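Stiltemstead Workroom Notes
Tips for shared benches, small kitchens and repair rooms

Working Next to an Arm: Tips for People Whose Bench Is Now Partly Automated

Posted Friday, February 5, 2021
By Kathleen Ó Ceallaigh

We put the first arm in at the Stiltemstead workroom in May and the second one a while after. I run the floor here, so most of the questions come to me. These are the tips I give to new people and to other shops that write in. Most of them are ordinary bench habits with a few changes.

Before the shift

Clear the table down to what the job needs. An arm that picks and places the same parts all morning does not care about your coffee, your phone or your tape measure, and it will go through all three. We keep a shelf by the door for personal things.

Wipe the table with a damp cloth and mild dish soap, then a dry cloth. Skip the scouring pad. It dulls a white top and you will be looking at the dull patch for years. For gray scuffs, try a paste of baking soda and water, leave it for a few minutes, and rub with the grain of the mark. Some scuffs stay. If they don't bother the camera, leave them.

Check the floor too. People used to walk all the way around the table. Now they walk around two sides of it, and the dirt collects in the other two.

Marking where things go

A person will find a bowl that has been moved a hand's width. Our arms can cope with some of that, but the job goes faster if everything starts in the same place. Use painter's tape for the first week, while you are still changing your mind. Change to a paint pen once the layout has settled. Rubbing alcohol takes paint pen off most hard tops, but try a corner first.

Write the layout down as well. Ours is a sheet in a plastic sleeve on the wall, with a pencil tied to it. When the night person changes something, the morning person can read about it.

Changing over between jobs

Changeovers are where the hours went in our first months. We used to count only the time the arm was running, and it looked very good on paper. Then Sarnanon, who does our scheduling software, asked us to log the changeovers too. One job of 800 pieces had more setup time in it than running time.

What helped:

Put everything for one job in one bin, including the fingers for the gripper and the hex key that fits them.

Keep a second hex key. Keep a third one somewhere you won't tell people about.

Run the first few pieces slowly, with someone standing there, and only then go and do something else.

Batch small jobs that use the same grip. We turn down anything under a certain size now unless it can share a setup.

What changes for the people

Lifting and repeating went down. Our sore wrist complaints dropped off by the end of the first season, and I would have paid for the arm for that reason alone. Standing and watching went up, and that is tiring in a different way. Put a stool where the operator can see the table and reach the stop button without getting up. Rotate people off watching every couple of hours.

Some people like it and some don't. Two of our best hand packers asked to move to repairs and we let them. Another took to the programming quicker than I did and now teaches it. Ask before you assign, and ask again after a month, when the answer may be different.

Pay is a fair question and you should have an answer ready before the crate arrives. We put anyone who can set up a job on the higher rate. If you expect people to learn something harder and leave them on the old money, they will notice.

Spills, cables and covers

Jobs with liquid need more care than dry jobs. Practice with plain water until the motion is right. When you move on to tea, juice or anything with sugar in it, keep a stack of folded cotton rags within reach of the operator, on the side away from the arm. Old dish towels are better than paper for this.

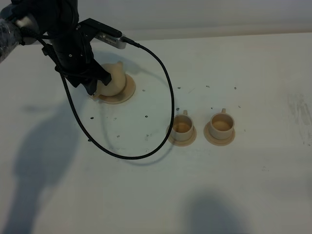 Fill cups to a level you could carry across a room yourself. If the last bit of height matters to you, top them up by hand at the end.

Clear plastic sheeting is cheap and good enough for keeping splashes off a machine during a wet job. Wrap it so the joints can still turn, and run the full motion once at low speed before you trust it. Change the sheeting when it clouds or tears. Tape the ends with something that peels clean. Duct tape leaves glue behind, and vegetable oil on a rag will lift most of it if you have already made that mistake.

Loose cable wants watching. Leave enough slack for the longest reach and no more, and see where the loop goes at both ends of the move. Braided cable holds on to anything sticky, so wipe it down the same day. We use hook-and-loop straps from Teshome, 2 to a cable, and replace them when the fuzz wears off.

Dishes that go through a machine's grip all day should be washed by hand at the end of the shift. Look at knobs, handles and spouts for fine cracks. Put the doubtful ones in a separate box and decide on Monday.

Keeping a log

Ours is a school notebook. Date, job, who set it up, how many pieces, what went wrong. Gitix sells a tablet version and it is fine, but the notebook can be dropped. At 1,000 lines we went back through it and found that the same loose screw had been tightened by five different people. It has thread locker on it now.

Next month: sharpening, and what to do with dull hole saws.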